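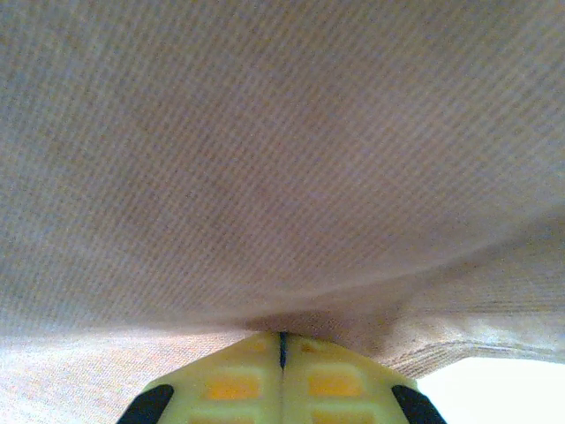

Greifer mit zwei Fingern an einem gerippten, beigen Stoff

Häufige Fragen zur Automatisierung in der Textilaufbereitung

Stand: 17. April 2023. Zusammengestellt von Gudrun Lammers, Personalabteilung, mit Antworten von Dario Bellini aus der Technik.

Was macht der Roboter bei uns in Trurkum?
Der Roboter nimmt einzelne Textilien aus dem Haufen, sucht eine Kante und legt das Teil auf den Tisch vor der Faltstation. Das Falten selbst macht weiter die Maschine von Brinkmann, die alle schon kennen.

Wird meine Stelle gestrichen?
Nein. In der Betriebsvereinbarung steht, dass bis Ende Juli des nächsten Jahres keine Stelle wegen dieser Anlage wegfällt. Was danach kommt, wird mit dem Betriebsrat neu verhandelt. Mehr können wir heute nicht versprechen, und wir möchten das auch nicht anders schreiben.

Wer arbeitet an der Anlage?
Pro Schicht sind zwei Personen eingeteilt. Eine bleibt bei der Zuführung, die andere kontrolliert die Teile auf Flecken, Löcher und offene Nähte. Die Plätze werden nach der Pause getauscht.

Ich habe noch nie mit einem Roboter gearbeitet. Bekomme ich eine Schulung?
Ja, und sie zählt als Arbeitszeit. Die Schulung leitet Friederike Hagedorn. Man braucht keine Kenntnisse im Programmieren. Die Unterlagen gibt es auf Deutsch, Spanisch und Englisch. Wer eine andere Sprache braucht, meldet sich bitte bei Gladys Tello.

Warum greift er manchmal daneben?
Weiche Stoffe sind schwierig, weil sie bei jedem Griff anders fallen. Bei Rippstrick und bei umgeschlagenen Säumen kommt es öfter vor, dass die Finger zwei Lagen nehmen oder gar keine. Im Probebetrieb hatten wir 1.026 Griffe ausgewertet, davon waren 41 ein Fehlgriff. Die Anlage versucht es dann noch 2 Mal und ruft danach eine Person.

Darf ich mit der Hand hineingreifen, wenn ein Teil hängen bleibt?
Erst die gelbe Haltetaste drücken und auf das Signal warten. Bitte auch dann, wenn es nur um ein kleines Stück geht.

Muss ich jetzt schneller arbeiten?
Das Tempo der Zuführung ist auf 50 Prozent gestellt. Es darf nur nach Absprache mit der Schichtleitung geändert werden, nicht aus der Ferne durch die Lieferfirma Hidus.

Werde ich von der Kamera aufgenommen?
Die Kamera ist auf den Greifbereich gerichtet. Es kann vorkommen, dass eine Hand im Bild ist. Solche Bilder werden gelöscht und nicht für die Beurteilung von Mitarbeitenden verwendet.

Ändert sich mein Lohn?
Der Grundlohn bleibt gleich. Für die Kontrolle nach der Schulung wird eine Zulage bezahlt, die Höhe steht im Aushang neben der Stempeluhr.

An wen wende ich mich mit weiteren Fragen?
Für Technik an Dario Bellini, für Schichtplan und Tausch an Gerrit Mokoena. Fragen können auch ohne Namen in den Briefkasten vor der Kantine gelegt werden. Die Antworten kommen dann auf diese Seite.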